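Last updated: February

4.2 Attendance and the problem of lunch

We compared two after-school programs run by neighboring churches, Flesesetti and Tamemance, over one school term. Flesesetti served a hot meal before the Bible lesson. Tamemance served it after, on the theory, put to us with great confidence by its director, that children who came for the lesson would stay for the rice. Enrollment was 116 at Flesesetti and 96 at Tamemance, and both registers were kept in pencil by people with strong views on who counted as present.

Children at Flesesetti arrived early, ate, and left in modest numbers during the opening song. At Tamemance, 38 children made a habit of appearing in the last ten minutes, having somehow missed the lesson but never the kitchen. Brisa Mendoza, who coded the field notes, marked them as "late, devout." We kept the label.

Parents worried less about the order of events than we did. In six interviews the timing of the meal did not come up at all, while the volume of the singing came up in every one. Senthil Chowdary has suggested that our central variable may be of interest mainly to us, and we report his view here so that he will stop repeating it. Place settings at both sites were plastic, as in Figure 3.

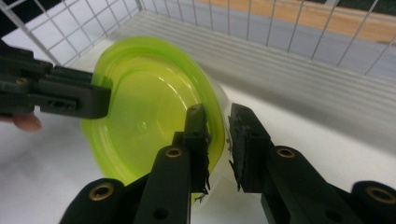
Figure 3. Plate, lime green.

Gifts from sponsoring churches were a separate matter, and we take them up in 4.3 with the Moser and Dedero records, which at least were kept in ink.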